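Keeping the Old Machines: A Case for Repair Budgets in Public Libraries

Public libraries in this country are judged by what they buy. Annual reports list new titles, new furniture and new computers, and the bodies that fund them ask for those lists. Very few reports say what was kept in service, for how long, or at what cost. This essay argues that they should, and that a library's computer budget ought to carry a separate line for repair, protected from transfer to other uses.

The practice in most systems is to replace public computers on a fixed schedule. The Rander library system, where I served as head of operations, followed a cycle of this kind for many years. Every machine was retired on the same date regardless of its condition. In the last full cycle before the policy changed, 1043 desktop computers left our branches. A review led by my colleague Vibeke Eskildsen examined a portion of them before disposal and found that 528 were either in full working order or needed a single part. The remainder had not been examined at all when the contractor came for them.

The usual defense of the fixed schedule is that it is predictable. Staff know what they will receive and when, and the finance office can plan for it. That is a fair point and should not be dismissed. A branch manager with two dead terminals and a line of patrons waiting to print tax forms has little interest in theories of stewardship. Yet a schedule is predictable only on paper. Machines fail between cycles, and under the old policy a failed machine in its second year sat under a sheet until its fourth, there being no money set aside to mend it.

Diane Lemieux, who managed the Gimden branch through most of this period, kept a written record of such failures. Her record shows that the commonest faults were modest: power supplies, memory, worn keyboards, a fan clogged with dust. Main boards and processors accounted for a small share. She was nevertheless obliged to treat every fault alike, as a form to be filed and a seat lost to the public.

A second objection concerns skill. Repair work, it is said, belongs to specialists, and a library is no place for it. I believe this underrates library staff, who have always mended things. Book repair was once taught in every library school, and many branches still have a bench with paste, cloth tape and a press. The step from a broken spine to a failed memory module is smaller than it looks. It calls for patience, a clean surface and a proper set of instructions. Where a task is beyond the staff, a local repair firm can be engaged, and the repair line would pay for it.
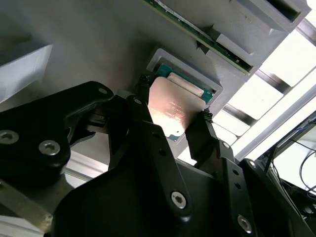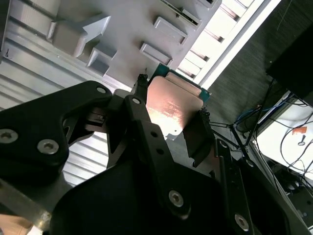
A desktop processor, with its copper-colored heat spreader and green substrate.

The third objection is the most serious. Older equipment may cease to receive security updates, and a public computer without them is a hazard to everyone who signs in on it. No repair budget should be used to extend the life of a machine past that point. The policy I propose would set an outer limit, fixed by the end of software support, and would leave the branch free to act sensibly inside it. Svend Skov, in his comments on an early draft, asked for that limit to be stated in the policy itself – he was right, and it now is.

The sum required is not large. Our estimate for a mid-sized branch was 168 staff hours a year, together with a small stock of common parts. Branches with fewer than six public computers could share a stock with a neighbor. Against this must be set the price of machines that need not be bought, and the seats that remain open to people who have no computer at home.

Funding bodies could begin with a modest change to their reporting forms. Alongside the number of computers purchased, they should ask for the number repaired and the average age of those in use. Libraries answer the questions they are asked, and until these are among them, sound equipment will continue to leave by the back door each May.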